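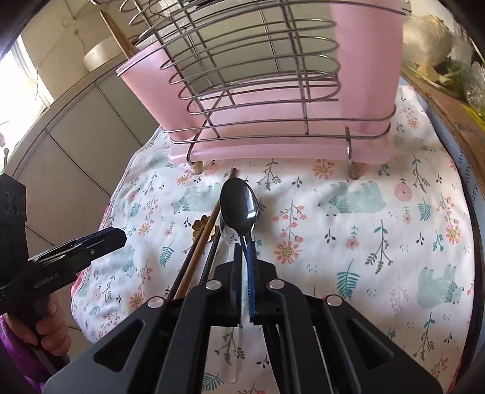
*Dark metal spoon on a printed cloth with animals and flowers.*

## Flekoren Sand Tray Set, for school counseling rooms

Sand trays get sold to school counselors with a lot of big promises. We stock two, and we'd only buy one of them again.

The Flekoren is a plain tray with a blue floor, a snap-on lid and a box of small figures: people, fences, farm animals, a few cars. It costs $199. The maker says it "opens children up in a single visit." We have seen nothing to back that, and we've asked. A tray gives a quiet child something to do with their hands while an adult who is trained for the job pays attention. If your school has the tray and no such adult, save the money.

**What holds up**

- The lid. It stays on when you carry the tray down a hallway.
- The figures are big enough to find in the sand — the Skellus ones weren't.
- The corners are rounded inside, so it wipes out fast.

**What doesn't**

- Sand is sold separately, and the Sorkeo brand they suggest is dusty. Buy washed play sand.
- The "session guide" is four pages, mostly pictures.
- The carry bag is thin. Ours split at the handle by September.

The Nautiyal table version runs $557 and adds legs and a shelf. The tray itself is the same size. Unless you have a room you never have to share, we don't see the point.

Orders from training clinics and school districts over $1000 ship free. Returns are fine if the figures are clean and the count matches the card. We don't take back sand.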